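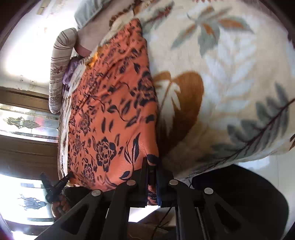 A reader of the Asden newsletter wrote in after the spring notice went out and said that cotton is cotton, a thread count is a thread count, and would I please stop making it complicated. I'm opening with that letter, read out more or less whole, because I used to think the same and I have the linen closet to prove it.

SLIDE 1 - title only. Let people sit down.

Say what the talk is: what the label on household fabric tells you, and what it doesn't. Curtains, sheets, cushion covers, table linen. Clothing is a separate headache and I'm not taking questions on it until the end.

I don't sell fabric and I have no favorite brand. I do own too much of it.

SLIDE 2 - thread count

Ask for a show of hands: who has paid extra for a higher number? (Keep your own hand up.)

Thread count is supposed to be the threads running both ways in a square inch. Fine. The trouble starts when a yarn is made of several thin strands twisted together and somebody decides to count each strand. A plain sheet turns into a luxury sheet without anyone touching the loom. I don't believe any very large number on a package, and I don't think you should either.

What to look at: the fiber, the weave, the weight. Hold one layer up to a window. If you can read the street through it, the number on the box is not going to help you in two years.

Pass around the two Brelis swatches here. Don't say which was the expensive one. Collect guesses. Last time, in January, the room split down the middle, and I take that as my evidence, such as it is. It's a small room. Admit that.

SLIDE 3 - "preshrunk"

My least favorite word. It means some shrinking has been done. It does not promise that all of it has.

Tell the Trunitz curtain story, short version. Hem measured on a Trunitz floral, labeled preshrunk, cut to the sill, sewn, hung, admired. One warm wash later it hung 2 inches above the sill and stayed there for as long as I lived in that house. The shop told me I had washed it wrong. Maybe I had. I'd still like to know what the word was doing on the label.

Advice: wash a sample the way you plan to wash the curtain, in the machine you own. Measure before and after. Tedious, I know.

SLIDE 4 - colorfast, fade resistant, and friends

Resistant to what, for how long? A south window and a north hallway are different planets. I've seen printed cotton go pale along the folds in one summer with "fade resistant" still pinned to the header.

Rub a damp white cloth on the reverse. If color comes off on the cloth, it'll come off on your sofa. Do this in the store. They don't love it.

Deep reds and navies are the ones I test every time. Pale prints I'm lazier about.

SLIDE 5 - the Montecinos receipt

Put up the total and wait: 3,687 dollars for a set of lined drapes, two windows. Let them groan.

Go through it slowly. Face fabric was 38 percent of the bill. The rest was lining, labor, hardware and a line called "finishing" that the Montecinos shop described to me in three different ways over the phone. I'm not saying it was a swindle. Sewing lined drapes is hard work and ought to be paid for. I am saying that when somebody tells you the fabric is why it's so expensive, you can ask to see the math.

(If short on time, skip to the lining part.)

Lining does more for how a curtain hangs than most of the fancy cloth in front of it. A cheap print with a decent lining beats the reverse. I'll argue about this with anyone.

SLIDE 6 - natural, eco, pure

Ask for the percentage. "Made with linen" can mean very little linen. Care tags are duller than hang tags and I trust them more.

Questions. Somebody will bring up bamboo. Answer: check whether the tag says rayon, then decide whether you still want it.

Get the swatches back before people leave.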